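6/13/26

I work with packing lines for dried fish at Drinby, and in all my years there I never visited a place where robots are taught instead of programmed. So when Nuria Herrero wrote that Mogensen would open its lab for visitors from the food industry, I put my name on the list the same evening. These are my notes for the colleagues at home who could not come.

The lab is on the upper floor of an old brick building behind the harbor. The door is not easy to find. I walked past it two times before a man with a bicycle showed me the bell. Inside we got coffee, a visitor badge and a paper to sign about not touching the arms when the lamp is green.

Gunnlaugur Hjaltadóttir opened the day with a short talk. She leads the training group, and she talks fast, but she stops when she sees that people are writing. Her main point was that a robot for a normal home or a small shop can't be programmed for each object. A book, a cup and a bag of rice all need a different hold. Her group therefore collects demonstrations from people. A person does the task by hand with a tool which has the same fingers as the robot, and the recordings are used later for the training. For one task of moderate difficulty they want 2000 demonstrations before they start. For the shelf task they had 481 on the morning of our visit, and she wrote this number on the whiteboard with the word "patience" next to it.

After the talk we were divided in groups of 7. My group started with the robot arms in the back. There were two of them on one table, and they were folding small towels. I must say this was slower than I expected from the videos I had seen. One towel took so long that a woman from Gelatex, who makes packaging film, had time to ask three questions and get the answers. But the fold was good, and when a towel fell on the floor the arm waited and did not try to fold air. Our old machine at Drinby would have folded air until the end of the shift.

Then we went to the parts room, where they repair the fingers. The rubber pads wear out first, and they are changed by hand with a small flat tool. I asked about cleaning, because with fish this is always my first question. The answer was that the present pads are made for dry and clean objects. For wet food they would need another material, and they are talking with Hivik about it, with first samples planned for January. I wrote this down with two lines under it. For us it is the most important thing from the whole visit.

Lunch was soup and dark bread, very good, with too few chairs. I ate standing with two men from a bakery, who want a robot to put rolls in bags. They were more optimistic than me. One of them had already measured the place by the oven.

In the afternoon there was a discussion about cost. Nuria was honest that a small factory should not buy anything this year. She recommended to choose one simple task, write down how it goes wrong, and come back with this list. I like this advice, and I have started our list with the lids of the 2 kg boxes, which get stuck together when the storage is cold.

A few practical points if somebody from us goes next time:

- Take the bus to the harbor, the parking is only for residents.
- Bring a warm jacket. The parts room is not heated.
- Ask for the last group of the day, they get more time with the arms.
- Send questions before the visit. Gunnlaugur had printed ours and answered all of them.
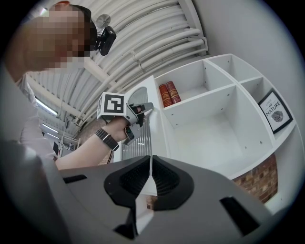

The shelf task was for me the best part of the day, even if it has the fewest moving machines. The demonstrator works with a gray gripper in the hand and a small camera on the head, so that the view from above the work is recorded as well. On top of the gripper is a white cube with a black-and-white pattern, and I asked our guide if we could print such a pattern ourselves for a first trial with the lids. She said yes, on normal paper, if it stays flat. The shelf itself is a plain white one with two red books in a corner and a good deal of free space, much simpler than our storage at Drinby. I stayed there until my group was called to the bus, and I have asked Nuria to send me the drawing of the cube.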